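A visit to the robotics club open afternoon at Gramangate

I had been promising myself a trip to the Gramangate student workshop ever since their leaflet came through our door in March, and I'm so glad I finally went. It's a 45 minute bus ride from our side of town and I managed to get off a stop too early (my own fault, I was reading), so I arrived a bit pink in the face at two o'clock, just as the kettle was going on.

The club has two teams this year, Bata and Buthelezi, named after the two benches they started out on, and both are working towards the Fiveo student challenge in the summer. Their chosen subject is soft things. Anyone can get an arm to pick up a block, they told me, but cloth never sits the same way twice, and they'd rather struggle with something interesting. I do the washing for a family of five and I couldn't agree more!
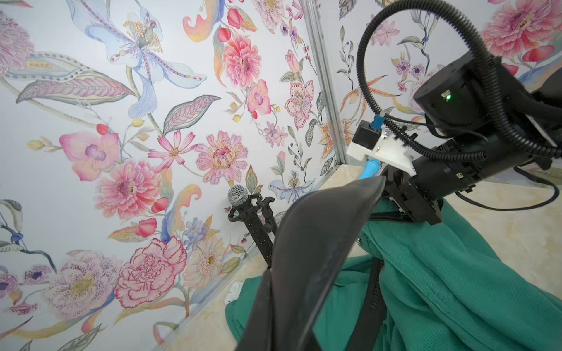 Green fabric, grey finger and plenty of flowers at the Gramangate open afternoon

There were 20 of us visitors, mostly parents, along with a few younger children who had to be gently moved back from the rail more than once. Team Bata gave the first talk, which was all about choosing where to take hold. Pick a spot in the middle of a heap and you may lift one layer or three, and the students have spent weeks arguing over folds, seams and straps. They keep a logbook of every attempt, written in pencil, and it had reached number 229 by the time I had a look through it.

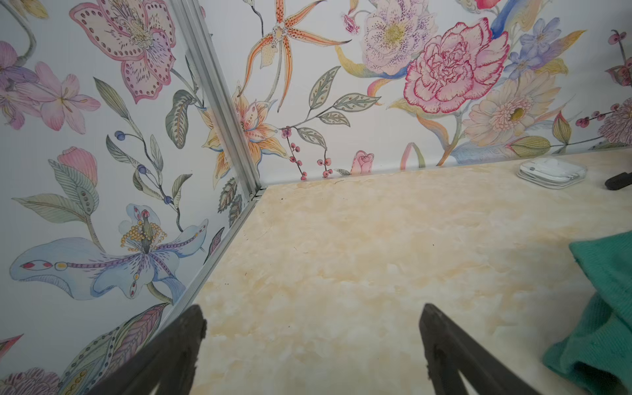 I particularly liked how frank the logbook was. "Missed" appears a great deal, and so does "missed again", and one page has a very good drawing of a snail. The students take turns at writing it up, so you can follow the handwriting as it gets more hopeful through the spring.

After tea (a proper urn, and shortbread) Team Buthelezi talked us through working with two arms at once, and how much harder it is to plan for a pair than for one. Each arm has to know where the other one is, and then there are the straps and fastenings to think about, which can snag where you least expect it. I asked far too many questions and they answered every one.
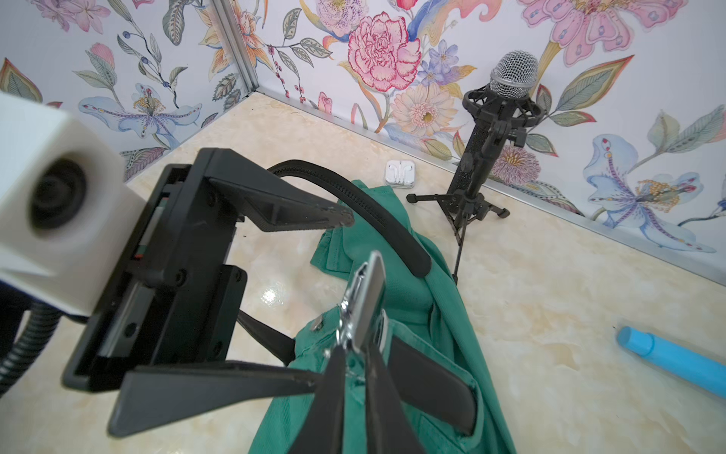 Two arms, one heap of cloth

The last part of the afternoon was my favourite. We stood along the side while the students explained their plan for the challenge, where each team gets 55 minutes and has to do its own setting up within that time. They want one arm to take hold and lift while the other comes in for a second grip, and they had sketched the whole thing out on the whiteboard by the door, with a good many arrows rubbed out and drawn again.

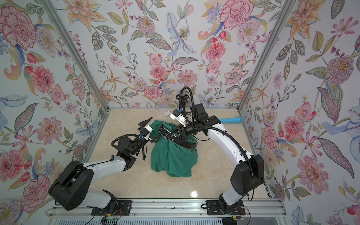

Margins are what worry them most, according to one of the Buthelezi team, who told us that "a finger's width too high and you've closed on nothing, a finger's width too low and you're pushing at the floor". There was a lot of nodding at that, and a long discussion about fingertips which ran on well past the time we were meant to finish.

I caught the ten past five home with a leaflet for the next open afternoon and two pieces of shortbread in a napkin. Places are free but you do need to put your name on the list at the workshop door.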